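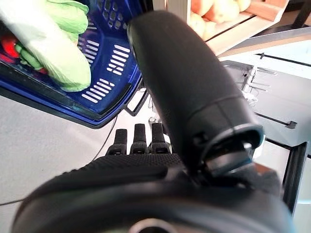
Derham, January

I have worked in grocery order picking at Flirnari for most of my adult life, and since the start of winter one of the packing benches has had a black robotic hand on it. People keep asking me what that's like, so I'm writing it down once.

The job is the same one we do. A customer orders online, the order goes into a blue basket, and the basket goes out to the van. Cans and boxes were automated at our Jitum site years ago. Fruit and bagged items stayed with us, because every peach is a different size and a thin plastic bag never sits the same way twice. The hand has three fingertips in a row and a thick, rubbery-looking thumb, and it is meant for that kind of thing.

We handle 1,263 lines of produce and chilled goods between us, and the hand is cleared for 77 of them. Everything else still comes to the regular benches. A full shift for me used to be 400 baskets. Now it's fewer, but the ones I get are the awkward ones - split bags, herbs, anything with a substitution. My numbers look worse on paper, and it took two meetings to get the target changed.

Shinji Imai trained with me and now spends half his day at the robot bench. He clears stuck items, puts baskets back in place and marks bad grips on a tablet. He got a small raise for it. He also says he misses talking, as the bench is at the far end and you need to keep your eyes on it.

My wrists are better. I used to go home with them strapped, and I haven't done that since before the holidays. I didn't expect to be writing that.

What bothers me is the hiring. Two people left in the fall and their spots are still open. Management says no one will lose a job over this, and so far no one has, but an empty spot is a job too. I asked about it and was told the Tsuji depot is being looked at first. The next staff meeting is at 6:30 in the morning, before the early shift, and I plan to ask again.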